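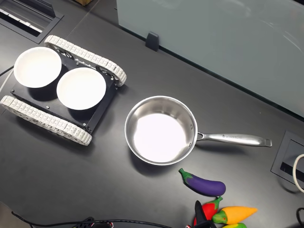
Bowls on the tracked base, saucepan at center, toy vegetables close by the gripper.

The Patient Business of Teaching a Robot to Set Down an Eggplant

By Mavis Okafor

If you ask Wyn Mathias what he does for a living, he'll tell you he plays kitchen, and then he'll talk happily for the better part of an hour about saucepans. I had come to Flurbridge expecting big machines and loud noises. What I got was a dark gray table, a good cup of tea and a long lesson in how a program learns to handle a pepper.

The project is called Stolska, and the idea behind it is easy enough to explain to a neighbor. A person guides the arm through a small chore, say, moving a vegetable into the pan, and the computer keeps a record of what the cameras saw and how the arm moved. Each recording is one example. Gather enough of them, with the objects shifted a little every time, and the program begins to work out the chore for itself (on good days, Wyn adds, with a laugh).

By the end of June the team had saved 1056 examples. When I visited they were up to 1152, and Lucimara Lacerda, who looks after the recordings, had watched nearly all of them from start to finish. She throws out the ones where the person steering got confused or changed their mind halfway. "A hesitation is fine," she told me. "People hesitate. But if I can't tell what you were trying to do, how is the program going to?"

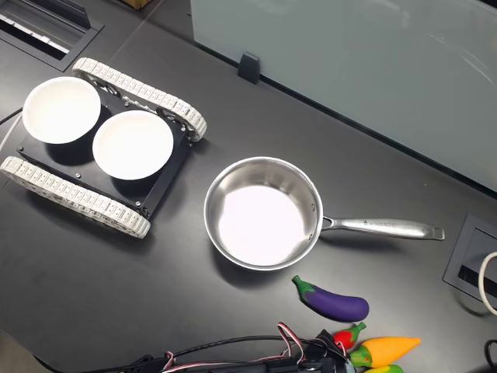
Why the bowls ride on tracks

The two white bowls sit on top of a small tracked base, and I'm afraid I asked about it before I had even taken my coat off. Rogério Godoy, who plans the table layouts, likes the examples to include things at different heights. A bowl on a raised plate asks for a different reach than a pan resting on the tabletop, and a program that has only practiced on one will make a poor job of the other.

He also likes shiny things, to Lucimara's mild despair. The polished steel of the saucepan throws back the light in a bright white glare, and the cameras have to cope with it. Rogério feels they may as well get used to it now — real kitchens are full of glare, after all.

I was allowed a turn at the controls myself. My first 10 tries were dreadful, and Lucimara kept two.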